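From: Danjuma Akpan
To: chemeng-heads list
Subject: Re: Interim chair of process engineering, Campbell

Haruna Miyazaki wrote:
> The posting says the interim chair starts in January and runs for
> 11 months. Does the person keep their teaching load during that
> period? Also, is the Mostuvdale campus included, or does it still
> report to the dean directly?
>
> Haruna

Haruna,

Teaching load drops to one course per term. The other courses go to adjuncts, paid from the dean's budget and not from the department's. I have asked for that in writing.

Mostuvdale is included. The reporting line changed when the two programs were merged. The combined department has 57 academic staff and 170 graduate students, and the chair signs off on hiring and lab space at both campuses. Undergraduate admissions stay with the faculty office.
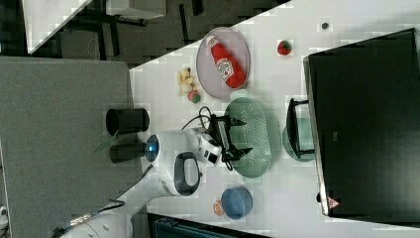

Robotic arm and gripper over a light green colander, with a plate behind.

On the selection process: there are 2 internal candidates so far. External applications are accepted, but an external hire would need a visiting appointment first, and the paperwork for that takes most of a term. Interviews will be held by video. Each candidate gives a short talk on the undergraduate curriculum, then meets the staff without the dean present.

The interim chair may apply for the permanent post. The earlier draft of the posting ruled this out, and the line was removed after several people objected. If you have the old PDF, please discard it.

One open item is the Triveo endowment. The agreement names the head of the former Campbell department as signatory, and that post no longer exists. Legal is drafting an amendment. Until it is signed, the Ferkuten fellowships are paid from general funds and no new fellows can be named.

Send further questions to the list so that others see the replies.

Danjuma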